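# In defense of the tulip that does not die

When I moved to Beaulieu, I brought one suitcase and a very strict opinion about flowers. Flowers must be fresh, or there must be no flowers. My mother kept this rule all her life, and I did not think to question it.

I question it now. Last November I bought a bunch of artificial tulips for 9 dollars, at a small shop called Sollura, and I have arranged them again maybe every week. A fresh bouquet I arranged one time, quickly, with wet hands, and then I left it alone until the water smelled.
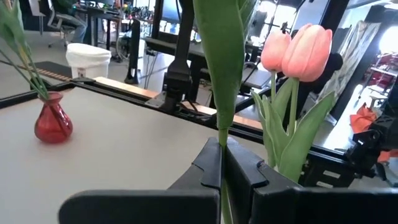

A tulip is a good flower for learning. The stem is simple, the leaf is wide, and the head stays closed like a cup, so you cannot hide a bad arrangement behind a lot of petals. If two pink ones stand at the same height, they look like soldiers. Lower one of them a little and they begin to have a conversation. I learned this by doing it wrong.

The vase matters also. People choose a big one because it looks generous, and then the stems fall to the sides and everybody blames the flowers. I prefer a small vase with a narrow neck. It holds the stems close together at the bottom and lets them lean at the top, and leaning is what tulips like to do. Red glass with green stems is a strong combination, and some of my friends find it too strong. I do not agree, but I understand them.

I must be fair to the other side. An artificial flower has no smell, and it does not change. A real tulip opens too much, bends toward the window and drops its petals on the table, and that last day is maybe its most beautiful one. The false one also collects dust, and a dusty tulip is a sad object. You have to take each leaf and wipe it, and most owners never do.

Still, I think the word "fake" is used too fast. We do not call a painting of pears a fake fruit.
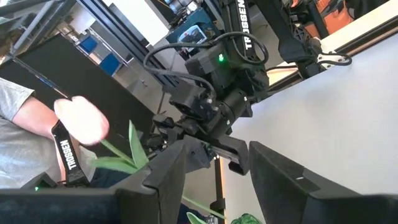
Noémie MacLeod wrote to me after reading a first version of this, and she was not convinced. A painting, she said, does not pretend to be anything in a vase, and a guest who bends down to smell a plastic tulip has been tricked in a small way. She would accept them in a hallway, but never on a table where people eat.

I thought about the guest for some days. Now, when somebody bends down, I say it before the nose arrives. Usually they touch a leaf then, and move one stem to where they think it should be.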